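## 4. Puesta en servicio de la cubeta

Ha comprado usted (o ha heredado, que también pasa) una cubeta metálica Kivus de Fomorent. No lleva pilas, no se conecta a nada y no tiene aplicación. Aun así, la experiencia del servicio de atención aconseja dedicarle un capítulo.

### 4.1 Colocación

1. Despeje la mesa. «Despejar» significa retirar las cosas, no arrimarlas a la pared.
2. Apoye la cubeta con la boca hacia arriba. Hemos recibido consultas.
3. Compruebe que no cojea. Si cojea, pruebe antes a girarla un cuarto de vuelta; las mesas también mienten.
4. Deje 31 cm libres por el lado desde el que vaya a cargar.

> **Nota.** Los agujeros del fondo son de drenaje. No los tape con cinta, masilla ni chicle. Si trabaja con piezas húmedas, ponga debajo la bandeja Devadiga (se vende aparte, como casi todo lo útil).

### 4.2 Carga de bloques

1. Pase un trapo seco por el fondo y por el pliegue donde se junta con las paredes. El polvo rojizo se instala ahí y no paga alquiler.
2. Deposite los bloques de uno en uno, tumbados. La cubeta aguanta que se los tiren; el vecino de abajo, menos.
3. Deje espacio entre ellos para poder agarrarlos después. Una cubeta llena hasta el borde queda muy vistosa y no hay quien la vacíe.
4. No supere los 76 kg de carga total, contando el bloque que «casi no pesa».

> **Precaución.** No traslade la cubeta cargada. Vacíela, muévala y vuelva a llenarla. Sí, entera.

### 4.3 Aspecto y desgaste

La pintura gris se raya. Se rayará la primera semana, y la segunda ya no le importará. Los arañazos finos y las marcas turbias del fondo son desgaste corriente y no los cubre la garantía, que en este punto se redactó con notable claridad.

1. Limpie con agua tibia y jabón neutro. El limpiador Muridness sirve, diluido.
2. No use estropajo metálico, salvo que quiera uniformar las rayas.
3. Seque bien los agujeros y los pliegues.
4. Si asoma óxido, lije la zona y aplique el retoque de referencia 171.

Una cubeta con los bloques sueltos y el fondo ya curtido está en perfecto uso:
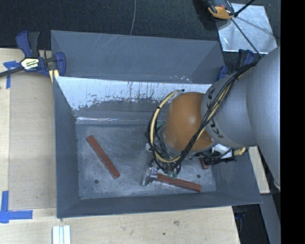 Yo pondría los bloques todos en paralelo, en contra de lo que insinúa el 4.2, porque así se ve de un vistazo cuál falta y el trapo pasa sin rodeos. En diciembre cambié de costumbre y no he vuelto a tener un bloque cruzado en una esquina. Eso sí, lo del estropajo ya me lo podían haber dicho antes.
— Comentario recibido sobre la edición anterior

Colocarlos en paralelo es admisible. Mantenga en todo caso una separación de 22 mm entre bloque y bloque, y pase al capítulo 5 cuando el fondo esté seco.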